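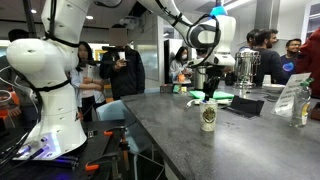 Der weiße Arm, unter dem Greifer ein heller Becher

Freitagabend, halb elf, und ich starre auf ein Gel, in dem genau eine Bande leuchtet: die vom Größenstandard. Wer je kloniert hat, kennt das Gefühl! Mein Insert sollte knapp unter 3.000 Basenpaaren laufen, und da war – nichts. Also habe ich Nyokabi Kioko angerufen, die früher in meiner Arbeitsgruppe saß und heute bei Elto Primer entwirft (und zum Glück noch wach war).

»Welche Annealing-Temperatur?«, fragte sie. Ich murmelte etwas von Standardprotokoll. Langes Schweigen, dann ein Seufzer.

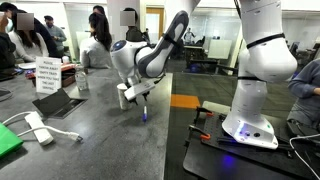 Pappbecher und Marker mit blauer Kappe am Greifer

Am Telefon haben wir dann alles durchgekaut. Meine Primer hatten 28 Basen, der eine davon fast nur G und C, dazu eine Haarnadel am 3'-Ende, die ich beim Entwerfen glatt übersehen hatte. Nyokabi schwört auf einen Temperaturgradienten, bevor man irgendetwas Teures nachbestellt. Timothée Delorme, mein Büronachbar, schwört auf DMSO und kippt es vermutlich auch in den Kaffee.

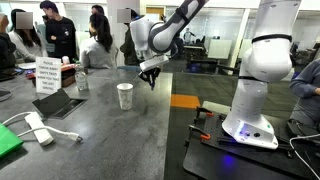

Zwei Arme an der Tischplatte, neben dem Greifer der Becher

Ich habe beides probiert, schön getrennt, mit Negativkontrolle. Der Gradient brachte eine blasse Bande, leider bei 2.000, also viel zu klein. Mit DMSO und neuem Rückwärtsprimer saß sie endlich an der richtigen Stelle, und ich bin einmal quer über den Flur gelaufen, um das Foto herumzuzeigen. 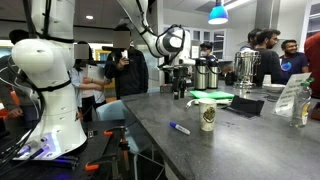
Und dann die Ligation

Tja, drei Kolonien auf der Platte, alle drei leer. Den Vektor hatte ich nicht dephosphoryliert, der war fröhlich wieder mit sich selbst zusammengegangen. Der nächste Ansatz steht jetzt über Nacht bei 16 Grad, und Nyokabi will morgen früh ein Foto der Platten sehen.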